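Returning a single damaged item from a boxed tableware set
Posted in Orders and Returns, 31/07/2021

Hamdia Dinsa
I ordered a Zuvent table set, and one bowl arrived chipped. The order form only lists the complete set. Must I send everything back, or may I return the bowl alone?

Istby Support Desk
A single damaged item may be returned by itself within 30 days of delivery. Please select "Part return" on your order page and enter reason code 245. The form accepts a note of up to 300 characters. Kindly state which item is affected and where the damage lies. A replacement is normally sent within four working days of receipt.

Undamaged sets must be returned complete and in their original box.

Birhane
I believe the whole set had to go back when I did this, but that was last September and the rules may have changed. Keep the box in any case.

Skerkus
The desk's reply is correct. Cups and bowls are treated as separate items for part returns.

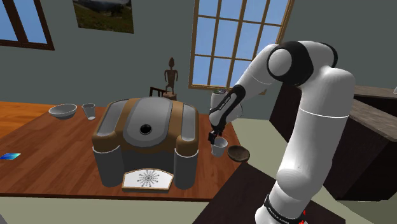 White cup and dark brown bowl on a table top.

Postage is refunded once the item has been checked.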